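Before you start: clear the table, find a pin, and accept that at least one of your paints has already died. It's better to know now.

# How to sort a hobby paint collection that has gotten away from you

I paint small metal soldiers. I have done so for long enough that my paints have crossed three apartments and one regrettable summer in a car trunk. When I finally pulled everything out of the drawers last winter, I had four bottles of the same brown, all opened, and none of the red I'd gone looking for. What follows is the system I arrived at. It isn't clever, and it takes an afternoon.

## What you need

- A clear plastic bin with a handle opening in the front
- Paper towels, more than you think
- A straight pin or a length of thin wire
- A fine permanent marker
- White dot stickers
- A cup of warm water
- An old plate you don't love

Get the clear kind of bin. I owned a handsome gray one from Costby for years and it worked perfectly as a place to forget things.

## Step 1: Everything out

Put every bottle you own on one table. Check the desk drawer, the toolbox, the windowsill and the coat you wore to your last club night. Boris Vasić, who shares my painting table on club nights, swore he had 30 bottles. He had a good many more, and several of them were mine.

Don't sort yet. You will want to. You'll see two blues and start lining them up, and an hour later you'll have a lovely row of blues and a table full of everything else.

## Step 2: Shake and listen

Pick up each dropper bottle and shake it hard next to your ear. A healthy paint sloshes. A paint that needs help makes a slow, reluctant glug. Silence means you're holding a small plastic-wrapped rock.

Set the silent ones aside on the plate. Add a few drops of water or thinner to the gluggers, cap them, shake again, and leave them for 8 minutes before deciding anything. I lost a perfectly good Plureo flesh tone by being hasty and have never matched it. An entire regiment now has two complexions.

## Step 3: Clear the nozzles

Most "dead" dropper bottles only have a plug of dried paint in the tip. Take the cap off, point the nozzle away from your face, and push the pin straight down. Wiggle. Pull it out and wipe it. Do not squeeze the bottle to see whether that worked while the pin is still in there. Ermira Tomić's ceiling can tell you more.

If the pin won't go through, pull the whole nozzle off and drop it in the warm water for half an hour. Put something over the open bottle in the meantime.

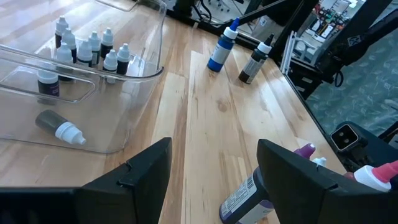
Big squeeze bottles don't belong in with the droppers. They're heavier, they get grabbed more often, and every time you lift one out it takes three little bottles down with it. Give them their own spot beside the bin, within reach of your brush hand, and let them be large over there.

## Step 4: Group by use

Everyone's instinct is to sort by color. It looks wonderful for one evening. Then you sit down to paint a cavalryman and discover that you need something from every corner of your rainbow.

Sort by job instead:

1. **This project.** Whatever you're painting now. These go in the clear bin.
2. **Next project.** A shoebox is fine.
3. **Everything else.** A drawer, caps up.

Keep the bin roomy. You should be able to take out any bottle without playing Jenga, and if you can't, something in there belongs to the next project. Yes, even the gold.

## Step 5: Mark the caps

White caps all look alike from above, so put a dot sticker on each one and dab it with the paint from inside. Let it dry, then write a short name around the edge if your handwriting is up to it. Mine isn't. I have one dot that says either "leather" or "weather."

Dirk Hendriks writes the full catalog number on each of his and can recite them. He'll ask you for 1847 across the table and wait. I don't recommend this, although his paints are in better order than mine.

## Step 6: Stand them up again

Bottles fall over. When one does, stand it back up before you close for the night, cap tight. Paint left on its side creeps into the tip and dries there, and then you're back at Step 3 with your pin.

## Keeping it going

When a project is finished, empty the bin completely before filling it for the next one. Wipe the bottom. Give everything a shake on its way back to the drawer.

I redo the full sort every May, when the light's good enough to tell my two blacks apart. One of them is navy. I've used it on a lot of boots.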